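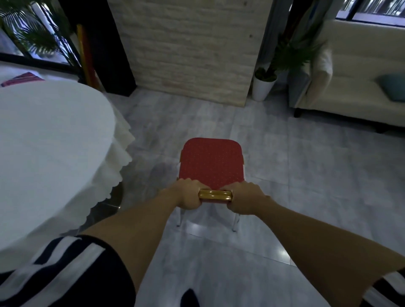

Neller Banquet Chair, red and gold

Low back, rounded square seat, for weddings, halls and restaurants.

The Neller is our most rented chair, and from August we also sell it. The seat cover is deep red with a fine pattern of small light dots. The top rail of the back is gold-coloured and shiny, and the legs are thin, in silver metal. It goes very well with a round table and a white cloth.

To move the chair, take the rail with both hands and lift. Please do not pull it over the tiles.

Care: wipe the rail with a soft dry cloth. For stains on the seat, use a little soap and cold water.

Minimum order: 2 chairs
In stock at Cloltilia: 286
For orders over 200 chairs please write to us first, we must arrange a bigger van.

Orders received until 16th September have free delivery.

See also: Swati round tablecloth, Notis chair cover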